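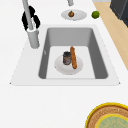 Saving Water in the Student Kitchens of Fodelov House

Print this page | E-mail this page

Posted in: Student Work, Home and Environment

Our group chose this subject in the first week of the course, when we were asked to find a problem close to our own life. Fodelov House has 2 shared kitchens, one on each floor, and the students who live there complain often that the hot water is finished before evening. We wanted to learn how much of this water goes to washing dishes, and if small changes of habit could help.

Search this site Enter keywords Go

Method

We asked 15 residents to keep a simple diary for 2 weeks in March. Each person wrote down when they washed dishes, if the tap was running the whole time, and if the water was hot or cold. We did not put a meter on the taps, because the building owner, Fostis, did not give permission for this. So our results are about habits and not about liters. In the second week we put a short notice beside the taps, asking people to fill the sink for washing and to rinse at the end.

Results

In the first week most of the diaries showed the same habit. People wash one plate or one cup directly after eating, under running hot water. They told us that filling a sink for so few dishes feels like a waste. This was a surprise for us – we had expected that the big pots after a shared dinner would be the main problem.

In the second week the notice had some effect in the upper kitchen, where the residents often cook together. In the lower kitchen we saw almost no change. The people there eat at different hours, and several wrote that they did not read the notice at all.

Difficulties

The diaries depend on memory. Some residents filled in several days at once, and it is possible that they wrote what they thought we wanted to hear. Our group was also slow to agree on the form, so the question about rinsing was added only after the start.

Further work

We would like to repeat the study in Tilahun House, where the kitchens are larger and have a dishwasher. If Fostis agrees, a meter should be placed on the hot water pipe for at least one month before any notice is put up.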